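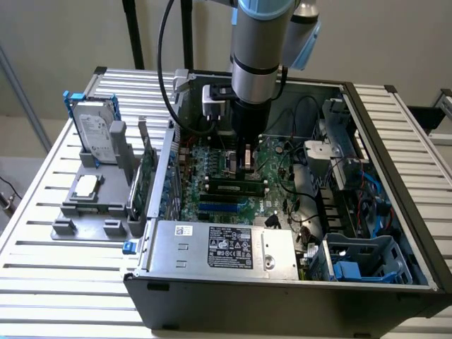 The arm over the open Dell tower, with the holder beside it on the slatted table.

Pusetby Dismantling Group
Minutes of the meeting held on December 15, 2024

In the chair: Marama Sutcliffe
Also there: the arm operators, the labelling desk, two visitors from Primunari
Apologies: McPhee (both of their people were travelling)

1. Welcome and last minutes

Marama welcomed everyone and thanked them for coming out so near the end of the year, and thanked whoever had brought the mince pies, which went round twice before we reached item 2. The minutes of the August meeting were read and agreed, with one small correction: the spare power lead went to the labelling desk and not to the workshop. It has since come back.

2. Where the collection stands

The labelling desk reported that 3,607 recorded tries are now in the store and have been looked over by a person at least once. Marama said she remembered when we were pleased to have a few dozen, and that the desk should take some pride in that, as the looking-over is slow work and not always very exciting.

There was a long and friendly talk about what ought to count as a good example. The operators have tended to throw away any try where the fingers came down a little off and had to be moved again before closing. The desk would much rather keep them, so long as the part comes out unharmed, as the learner needs to see how a person puts a small mistake right. After some back and forth it was agreed to keep them and mark them "corrected". Tries where a part is dropped will also be kept, under their own mark, and will not be mixed in with the rest.

3. Memory modules

The operators spoke about the memory task. Pulling a module up evenly is still the hardest thing we ask of anybody steering the arm, and new operators nearly always lift one end first. It was felt that a short practice hour, with nothing recorded, would be kinder to everyone than putting people straight on to the real thing. Marama offered to sit in on the first of these, and to bring a flask.

It was agreed to gather 60 more tries of the memory task before the next meeting, shared among all the operators so that the learner does not pick up one person's habits.

4. The wrist view
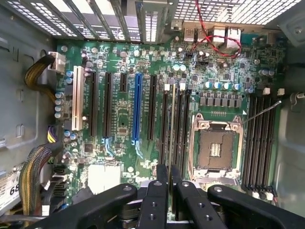
Wrist view of the board, with the open processor socket and the memory slots to either side.

The Primunari visitors had asked to see what the learner gets to see, so we spent a good while on this one. They were taken with how much of the board fits in the wrist view, and asked sensible questions about how the learner is meant to tell one black slot from the next. The desk explained that we don't mark slots by colour alone. Each is named by its place on the board, and the same naming is used for the fixed camera so that the two views can be matched up afterwards.

One visitor wondered whether loose wiring would confuse matters. The feeling in the room was that it should be left as it comes. Old computers arrive with their cables every which way, and a learner brought up on tidy ones would be no use to the people we hope to help. The operators asked only that a cable lying right across the part to be gripped be noted on the sheet before the try begins.

5. The holder

We went on to the part holder. Operators like it, and all agreed that having a set place for each part has made the second half of every try much easier to label. There was a request for a slightly wider mouth on the slots. Flillico have offered to print a trial one, and Marama will write to thank them and send the measurements.

The desk asked, not for the first time, that the holder be put back in the same spot at the start of each session. A strip of tape on the table was suggested and warmly received.

6. Sheets and names

Of the session sheets handed in since August, 18 had no operator's initials. Most have been traced by handwriting. Please, everyone, do fill in the box at the top, even when you are in a hurry to get home.

7. Any other business

Primunari would like to lend us 13 more towers in the new year. Accepted with thanks, provided we can clear some shelf room first. McPhee had sent a note asking for a copy of the task list, and the desk will send it.

The kettle in the back room has been replaced.

Actions
Marama Sutcliffe: write to Flillico; sit in on the first practice hour; shelf room
Operators: 60 memory tries; tape for the holder
Labelling desk: add the "corrected" and "dropped" marks; task list to McPhee

The next meeting will be fixed by email once people know their holidays.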